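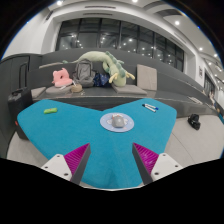
The blue table in our break area, mouse on its mat

2 min read

Filed under: Work & Wellbeing > New technology

Tidying robot at work - how do we share out what's left?

Our office is bringing in a machine in May to clear the shared tables. I've done that job for 19 years alongside reception, and I'm rather fond of it, so I'm wondering what I'll be left with.

Emrys Gape 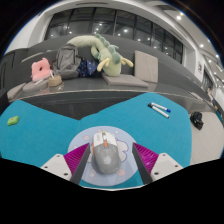
It's mostly small things, pens and rubbers and the odd mouse, but I do know where everyone likes them.

Mudonow

Oh, I do feel for you! We had the same at ours, and I kept the two jobs I liked best - ask early, before the rota is drawn up, and get it in writing if you can.

Tondis

ask your union

Comments (2)

Amaral: Lovely answer from Mudonow, thank you.

Mindbridge: Ours still can't manage paper clips, so I've kept those too.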